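From: Oana Bogdan
To: the Skernport tidy list
Subject: Re: what goes in the Friday bag?

Ljubica Golob wrote:
> I emptied my day bag onto the table last night and I still can't decide
> what stays. It's a small bag and I walk about 2000 steps each way with it,
> so every silly thing counts. Do you all carry water? And what do you do
> with things that have no home, like stray cards and the kids' toys?

Ljubica, I did the same thing after reading your message! I use the table with the felt-like top for sorting because nothing rolls off it and small stuff shows up nicely against the dark teal. Water stays, always, and I lay the bottle on its side so I can see how much room it will really take up. The white packet that looks like tissues stays too — I'd sooner leave my keys at home (I have done that, twice).

The lime green cloth is my problem child. I never fold it the same way and it always ends up in a wad with its cord hanging out. And then there's the little plush fellow with the black head, who has been in and out of three bags since June and does no work whatsoever.

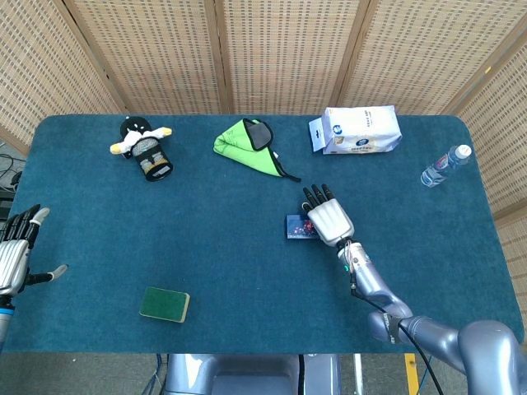
Dimitrov wrote back to me off list that cloths ought to go in first, flat against the back of the bag, and that anything with a cord should have the cord wound up and tucked under before you close the zipper. He also thinks a 400 ml bottle is plenty for a day in town.

I tried it his way this morning and the zipper did close, though I'm not giving up my bigger bottle. For loose cards I use the inside pocket of my old Godon bag, one card deep, and whatever doesn't fit goes in the drawer by the door. The toy is still under discussion at our house.

What did you end up leaving out?

Oana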